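Jamen Automation Safety
Tuesday, March 3, 2020

1. This thread is a public summary of the fault recorded on the Skastier basket-handling cell. It is shorter than the written report and covers the event, the cause as we understand it, and the changes now in force.

2. The cell runs a routine sorting task. One arm picks up slotted plastic baskets and moves them between a green worktable and a raised shelf. The work is light, and the baskets weigh very little.
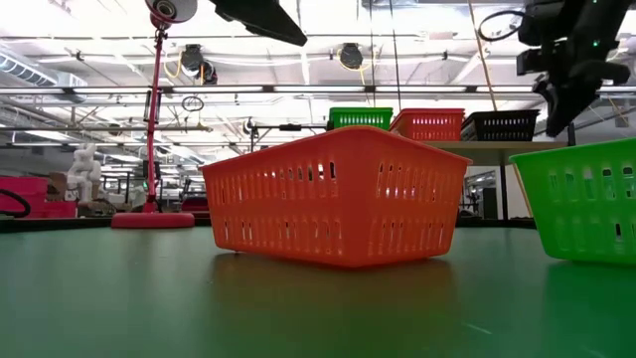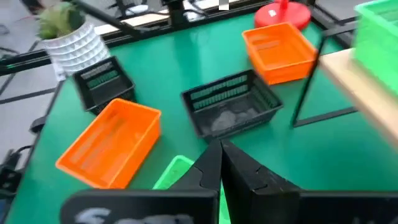 Slotted baskets on the green worktable of the Skastier cell, from a fixed camera (first) and from the wrist camera (second).

3. The fault came on cycle 1670 of a long unattended run. The arm closed on the rim of a basket, lifted it, and began its move toward the shelf. The gripper then reported that it was empty. It was still holding the basket.

4. The control software did what it had been told to do with an empty gripper. It dropped the planned path and went back for a second pick, at full travel speed, with the basket still in its fingers.

5. The carried basket struck another basket on the table and pushed it over the edge to the floor. The arm stopped on its force limit. The delay between contact and stop was 2 seconds, well outside the limit we set for this cell.

6. No person was inside the marked area. No one was hurt. Damage was limited to one cracked basket and a bent finger pad, both of which have been replaced.

7. We wish to be plain on one point. The area was clear by chance. An operator had stepped away to take a delivery. Our rules at that time allowed a person to reach in and straighten baskets between cycles.

8. On the cause. The gripper decides whether it is holding something by measuring how far its fingers are from fully closed. A basket rim is thin. Over a long run the zero point of the finger sensor had drifted, and the reading for a held rim fell below the threshold for "holding."

9. The drift did not appear suddenly. The logs show it growing from November onward. The weekly check used a test block 40 mm wide, and a block of that width passes easily even when the sensor is well out. The check was carried out as written each week. The check itself was unsuitable.

10. On the slow stop. The force limit had been raised during earlier work with heavier parts and was not returned to its former value. The change was entered in the cell logbook but was missing from the settings sheet that operators read at start-up.

11. A question has been put to us about the cameras. Both were recording normally. Neither feed was used by the software to confirm a grasp, so neither could have prevented the event. The recordings were of great help afterward in fixing the order of events.

12. Changes now in force at Skastier:

The finger sensor is zeroed at the start of each shift and again after every 30 cycles.

The weekly check uses a section cut from a basket rim.

An "empty" reading after a lift now stops the arm and calls an operator. It no longer starts a new pick.

The force limit is back at its original setting and is locked.

Reaching in between cycles is no longer permitted. Baskets are straightened only with the arm powered down.

13. The Lindqvist and Orach cells use the same gripper and the same control software. Both were paused when the fault was reported. Lindqvist has completed the new checks and is running again. Orach remains paused - its finger sensor also showed drift, though smaller, and the part is on order.

14. One matter remains open. We do not yet know why the sensor drifts at all. Heat and cable wear are both being looked at. Until there is an answer, the frequent zeroing will stay in place on all three cells.

15. Operators who have seen an "empty" reading with a part still in the gripper, on any cell and at any date, are asked to report it through the usual safety form. Please include the cycle number if it is known - a report without one is still welcome.

16. The written report, with the sensor logs attached, is available from the safety office on request. Further posts will be added to this thread when Orach returns to service.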